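Thread on moisture in paper packaging for dry goods, as promised to the people who asked after my last one on jar lids. Australian conditions, small producers, nothing over 5 kg.

Kraft paper by itself is a poor moisture barrier. Water vapour passes through it at close to the rate you would get with no pack at all, once the paper has come up to room humidity. What keeps the product dry is the layer on the inside.

That layer is usually one of two things: an extruded PE coating, or a laminate with metallised film. You can tell a coated sheet by tearing it slowly. PE stretches at the tear and leaves a clear fringe. Uncoated paper tears to fibre.

Compostable coatings vary a lot. Ask for the WVTR figure and the conditions it was measured at. 23 degrees and 50% RH tells you very little about a shed in Townsville in January.

Vasanthi Kotian ran a storage trial on roasted chickpea flour for us last summer. 385 packs, 2 paper grades, one shelf, no air conditioning. She weighed every pack weekly on the same scale and logged 2,556 readings before we called it.

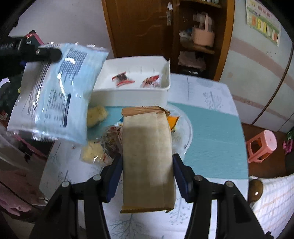
Weight gain was close to linear for the first month, then flattened as the flour approached equilibrium. The coated grade reached the same endpoint. It took nearly 5 times as long to get there.

The outliers were more useful than the averages. A small group of coated packs gained weight at the uncoated rate. Waqas Rana did a dye test on them and found leaks at the end seals, mostly where the back seam crosses the end. You have extra thickness there, so the jaws don't close evenly on either side of the step.

Fixes, in the order I would try them:
Raise dwell time before you raise temperature.
Check jaw pressure on both sides with carbon paper.
Clean the jaw serrations. Flour dust in the seal area will beat any setting you choose.

Junaid Shaikh asked about desiccant sachets. They work if the pack is sealed. In a leaky pack a sachet buys you a few days and then it is full. Size it from the WVTR and the surface area of the pack, not from the weight of the product.

On labelling: best-before dates should come from your worst storage case. We had been using a date carried over from the old Porport tins, and a tin tells you nothing about paper. Ours is now shorter by a third.

Fouzia Jatoi has the spreadsheet with the sorption curves. It assumes constant humidity, so treat the output as a first guess if your stock sits in a van.

Next thread will be on grease resistance, and why the kit test numbers don't line up between suppliers. Mill data sheets welcome, replies are open.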